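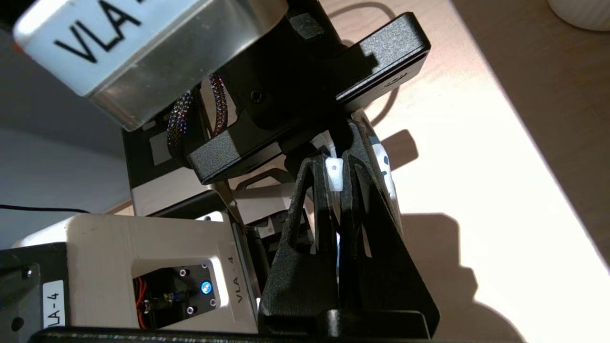 ## Pumevard 1207 work table: my review after one winter

I bought this table in October, when my old desk became too weak for what I do on it. I cut paper and fabric, I repair small things, and on Saturday I often eat my lunch there too. I wanted one solid table for all of this and I did not want to spend a lot. The Pumevard 1207 cost me 216 dollars with delivery. The similar table from Gough was more expensive and had a waiting list, so the decision was quick.

### Assembly

The package comes in two boxes, and the one with the top is heavy. Please ask someone to help you on the stairs. I carried it alone and I was sorry the next day.

The instructions have only drawings. Most of them are clear, but step 6 shows the cross bar from the back side and I put mine in upside down. The holes fit both ways, so I did not see the mistake until the last leg. If you look for the small arrow stamped on the bar and turn it to the floor, you will save half an hour. All the bolts were in the bag, plus two extra. The hex key is soft, and mine became round at the corner before I finished. Use your own if you have one.

### The top

The top is bright, and this is what I like most. My room has one window on the north side, and with the old dark desk I needed a lamp from the afternoon. Now the table gives back a lot of light and I can see small parts from below and from the side, also in the gaps between things. When I drop a black screw, I find it quickly.

The bad side is that you see everything. Pencil marks, coffee, glue, the line from a marker. Most of it goes away with warm water and a little dish soap. For the marker I needed alcohol, and there is still a weak shadow if you know where to look. With strong direct light, for example a lamp close to the surface, it can also be tiring for the eyes. I turned my lamp to the wall and it is better this way.

### Stability

It is good, with one condition. The feet can be adjusted, and you must really adjust them. In the first week the table moved each time I pressed with a knife, and I already wrote half of an angry email. Then I took a level and turned the left back foot maybe two times around, and the movement stopped. After that I tightened all bolts again, once after one week and once after one month.

I have a small vise from Grorkance clamped on the front corner. The edge is thick enough to hold it, but put a piece of cardboard under the jaw. I have a round mark there now.

### What I would change

The width is 102 centimeters, and I would be happy with a little more. There is no drawer. Nirngate sells one that can be screwed under the top, but the screws in that set are long, so please measure before you drill.

There is also no hole for cables. Mine go over the back edge and I fixed them with tape, which does not look nice but it works.

### Would I buy it again?

Yes, for this price. If your work is dirty, with oil or paint, take a darker top or cover this one. For paper, sewing and small repairs I am satisfied. I give it four stars from five, and the missing star is for the hex key and step 6.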